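News > Media Centre > Press Releases

About us Services Media Centre Careers Contact

Tevside Council extends evening food trading to the former market quarter

New licences, shared waste points and longer opening hours will be in place from August

Tevside Council has approved a scheme that will allow small food businesses to trade in the former market quarter until late evening. The decision follows a public consultation in which 1,110 residents, traders and visitors gave their views on the future of the area. The first licences under the scheme will be issued in August, and trading will be permitted from 4 pm on each evening that a licence covers.

The former market quarter lies between Zwane Street and the river. Its covered hall was the main place to buy fresh produce in the town for several generations, but many of its units have stood without a permanent tenant in recent years. The council's local plan names the quarter as a priority for new commercial use, and food trading was the option most often chosen by those who answered the consultation.

Under the scheme, 18 pitches will be offered to sole traders and small firms selling hot and cold food. Each licence will run for three years, with a review after the first twelve months. Applicants may seek a single pitch or share one with another business on alternate evenings. The council expects shared pitches to appeal to people who already hold daytime work or who are trading for the first time.

Fees have been set on a sliding scale. In the first year, licence holders will pay a reduced rate, rising to the full rate at the start of the second. A deposit will be taken from all applicants and returned at the end of the licence, provided that the pitch has been left in good order.

"Small food businesses have told us for a long time that the cost of a full lease is the thing that stops them," said Marietjie Baloyi, Head of Town Centre Services at Tevside Council. "A licence that covers the evening only, at a price they can plan for, gives them a fair chance to build up trade. We want local people to be able to buy a decent supper in the middle of their own town."

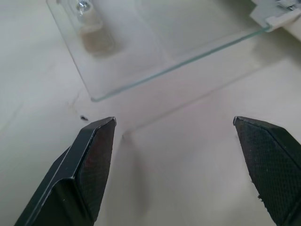 Fasil Ejigu welcomed the shorter licence but asked the council to keep the first-year rate in place for longer, saying that a new stall often needs two summers before it has regular customers. He added that winter evenings would be the real test of the scheme, and that traders would look to the council for help with lighting and signs once the clocks go back.

The council has agreed to look at the matter of winter support as part of the twelve-month review. In the meantime, new street lighting will be fitted along Zwane Street and on the two footpaths that lead from the quarter to the bus station. Bus operators have been asked to consider later services on the routes that pass the hall.

Food hygiene and safety

All licence holders will be required to register as a food business and to hold a current food hygiene certificate. Environmental health officers will visit each pitch before it opens and will carry out further visits without notice during the first year. Traders will be given written guidance on the safe storage of chilled goods, the holding of hot food, the cleaning of equipment and the labelling of allergens.
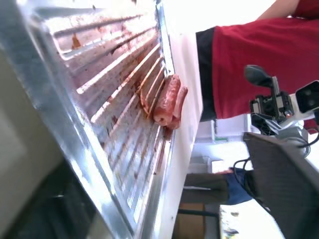
The guidance will be available in printed form from the Tevside Civic Office and will be sent to every successful applicant with the licence. Short training sessions will be held in the hall before the scheme begins. Attendance is free of charge, and each business may send up to four members of staff.

Waste, noise and neighbours

Concerns about litter and noise were raised by a number of households during the consultation. In response, the council has set conditions on every licence. Amplified music will not be allowed on the pitches. Deliveries must be completed before trading starts, and generators may not be used where a mains supply is available.

Shared waste points will be placed at both ends of the hall and run under contract by Cekileck, which already collects trade waste in the town centre. Used cooking oil is to be stored in sealed containers and taken away weekly. Traders will be responsible for clearing the ground around their own pitches at the end of each evening.
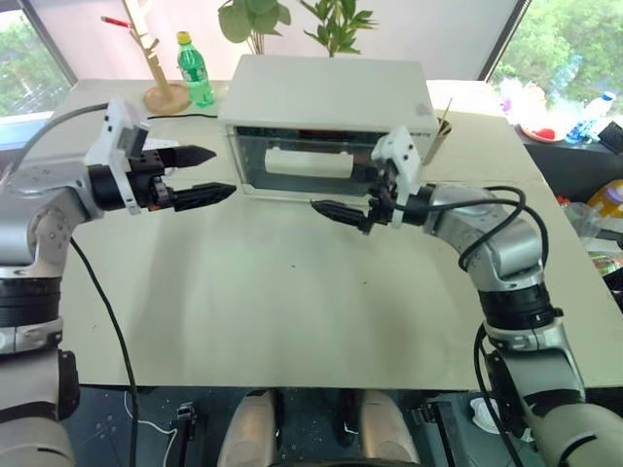 A named officer will act as the point of contact for people living nearby. Bohumila Lukáč, Licensing Manager, will take on this role for the first year and will meet residents of Zwane Street and Inlow Court before the first licences are issued.

"The people who live beside the hall have as much interest in this going well as the traders do," she said. "If something is wrong, I would like to hear of it that evening, and not at the review."

How to apply

Application forms may be collected from the Tevside Civic Office or requested by post. Applicants should include a sample menu, details of the equipment they intend to use and proof of public liability insurance. Those who wish to share a pitch should apply together on a single form.

Enquiries from the press should be addressed to Gert Pretorius, Communications Office, Tevside Council.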